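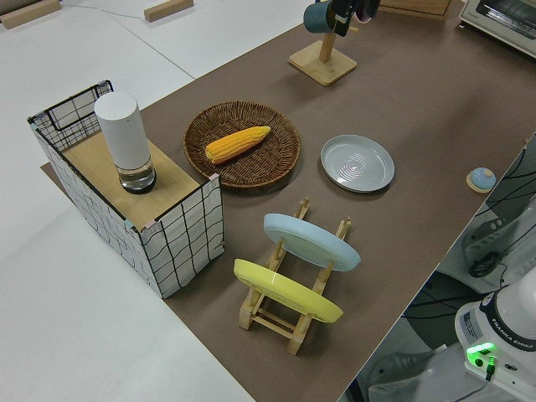 Pelar fingers and the Brurnik set, tried on a pretend kitchen

I bought the Pelar fingertips for the same reason anyone buys a second can opener. The first one worked fine and I was tired of looking at it. My test bed is a Franka Emika arm and a table of kitchen things - plates in a wooden rack, mugs on a tree, a toaster oven, and an ear of corn that by now has been picked up more often than any vegetable deserves.

The Pelar set costs $288 for two pairs, which is a lot for four small pieces of something grippy. The Brurnik set is the cheap one. It comes with three pairs and a leaflet that has been translated by someone in a hurry. I ran both through the same five jobs in July: plate out of the rack, corn out of the basket, mug off the tree, drawer open, oven door down.

What I was after

Low drama. I don't need a gripper that can thread a needle. I need one that will close on the rim of a plate without turning it into a slow frisbee, and that will let go when told. You'd be surprised how many tips are good at the first half.

Plates and corn

Pelar wins on plates, and it isn't close. The pads have a shallow groove that catches the rim, and you can come in a bit crooked and still get away with it. Brurnik's pads are flat and slick out of the bag. They do improve after a wipe with alcohol, but the leaflet doesn't mention this, so I spent my first evening blaming my own code.

Corn goes the other way. A cob wants to roll, and the Pelar groove gives it a nice little track to roll along. Brurnik's flat pads just squash down on the kernels and hold. Shallow baskets help both of them, as you can come in low over the rim.

Mugs

Two mugs hung side by side is a mean test, and I recommend it. There's the post between them and not much room for a fat finger on either side. The Pelar tips are wider than they look in the store listing, and on the inside approach they bump the post more than I'd like. Brurnik's are slimmer and slip in behind the handle if your camera is any good.

Mine is so-so, and this is where I should admit that half of any gripper review is a camera review. From the fixed view, the mugs get mixed up with whatever is reaching for them. From the head view they are plain as day.

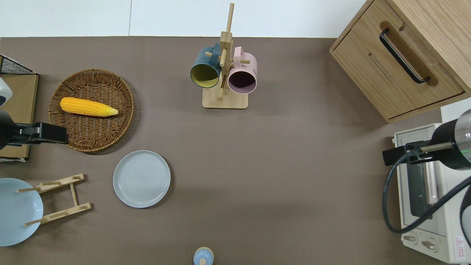 Drawer and oven door

The drawer has a long black bar handle, and both sets pull it open without complaint. If a fingertip can't manage a bar handle, send it back and keep the bubble wrap. The oven door is harder. You have to hook it and then follow the arc down, and the Pelar pads cling to the handle the whole way, even when the arm has the arc slightly wrong. Brurnik lets go early and leaves you with a door that's neither open nor shut, like the one in my first apartment.

I should say something about mounting. Pelar uses two screws per finger and they line up. Brurnik also uses two screws per finger. I had to persuade the second one.

The controller

I ran everything through Rulletik, the little teach box, after giving up on Huang. Huang has the nicer screen. It also asks you to confirm every single grip, which makes for a long afternoon with a dish rack. Rulletik has ugly menus and a force slider that does what it says. I left the slider low for mugs and nudged it up for the oven door.

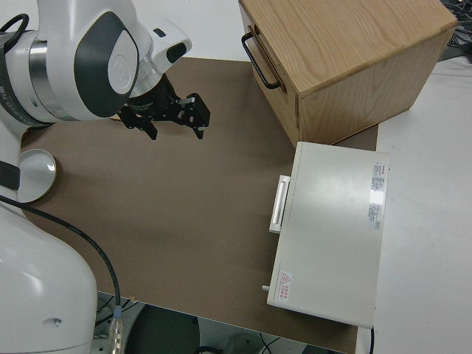 Which one to buy

Pelar, if you mostly handle plates and doors and someone else is paying. Brurnik, if you're in and out of tight spots or you break things, given that third pair in the bag. I've gone back to Brurnik for mugs and left the Pelar set in the drawer until it's time for plates again. Swapping takes me five minutes, plus however long it takes to find the small hex key.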